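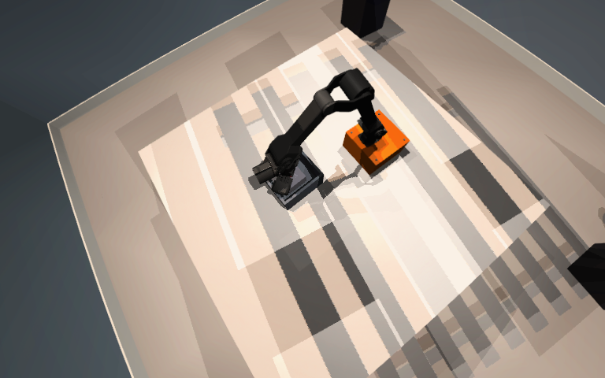

Prarevari Opens Its Second Repair Cafe in Idach, and the Sewing Table Is Already Booked

Home News Press Locations Contact

June 14, 2024
By Lilla Takács

IDACH - I've been wanting to write this one for months, so please forgive me if I go on a bit! Prarevari is opening a second repair cafe, in the old Dhillon shoe store on the corner across from the post office, and the doors open at ten in the morning on June 22. Coffee is free the first day. After that it's 2 dollars, with refills.

If you've never been to our first place in Nundeo, it works like this. You bring in something that has stopped doing its job (a lamp, a zipper, a toaster, a chair with a wobbly leg) and you sit down next to a person who knows how to fix that kind of thing. You do it together. We supply the tools, the glue, the thread and most of the small parts, and you pay for anything bigger at what it cost us. Then you take your lamp home.

I started Prarevari seven years ago with my kitchen table and a soldering iron I was a little afraid of. Last year we mended 209 items in Nundeo, and I know that number because Hatsue Yagi writes every single one in a green notebook and won't let me round it up. The biggest group was clothing. Lamps came second, which surprised me, and then a long tail of radios, umbrellas, picture frames and one accordion that took four visits.

So many of those visitors were driving over from Idach that it got silly. It's 50 minutes each way if you get stuck behind the gravel trucks, and people were doing it with a vacuum cleaner in the back seat. When the Dhillon family told us they were closing the shoe store and asked if we wanted to see it, I said yes before I'd even asked about the rent (the rent is fine, thank goodness).

The new space has one big front room and a smaller one behind it where the shoe stock used to be. We kept the long wooden bench where people tried on their shoes, and we kept the store's bell too - it's very loud, you've been warned. Small appliances and lamps will be up front by the window. The back room is for anything that makes dust, so sanding, chair legs and drawer runners go there.

Noreen Mengal is running the sewing table, and I could not be happier about it. She did alterations for a bridal shop for years and can put a new zipper in a winter coat while holding up her end of a conversation about soup.

"I'd like people to bring me the pants they gave up on," Noreen told me when I asked her for something to put in this release. "Everybody has a pair. Wash them first, please."

Her slots for the first two Saturdays are full already, so if it's a hem or a zipper you're after, call ahead and we'll find you a time later in the month.

Danilo Bañez will be on lamps and small appliances. He's also teaching an evening class on how to rewire a table lamp, which starts the week after we open. There are seven seats. Bring your own lamp if you have one, and if you don't, we have a shelf of donated ones that could use the attention. The class is 15 dollars and that covers the cord, the plug and the socket.

A few things we can't take, and I'd rather say so now than turn you away at the door: microwaves, gas heaters, anything with a cracked phone screen, and mattresses. (Yes, we've been asked.) Bicycles are fine in Nundeo, where we have a stand, but we don't have one in Idach yet. If you have a stand you're not using, I would love to hear from you.

"My first fix was a music box that belonged to my aunt," said Aileen Gatchalian, who came to Nundeo as a visitor and will now be greeting people at the front desk in Idach. "I cried a little and then I stayed to help sweep up. I guess I never left."

Regular hours in Idach will be ten to four on Saturdays, plus one evening a week from five to eight. The Nundeo cafe keeps its usual hours and nothing changes there, except that Hatsue is getting a second notebook.

You don't need an appointment for anything but sewing and the lamp class. There's parking behind the building, and the ramp is on the side by the alley. Kids are welcome and can help with the fixing if they have a grown-up with them. Please tape any loose pieces to the item before you leave home, or put them in an envelope - we've lost more than one tiny screw to the floor.

Reporters who'd like to stop by before the opening can reach me through the contact page. I'm usually there in the afternoons painting shelves, and I'm glad of any excuse to put the brush down.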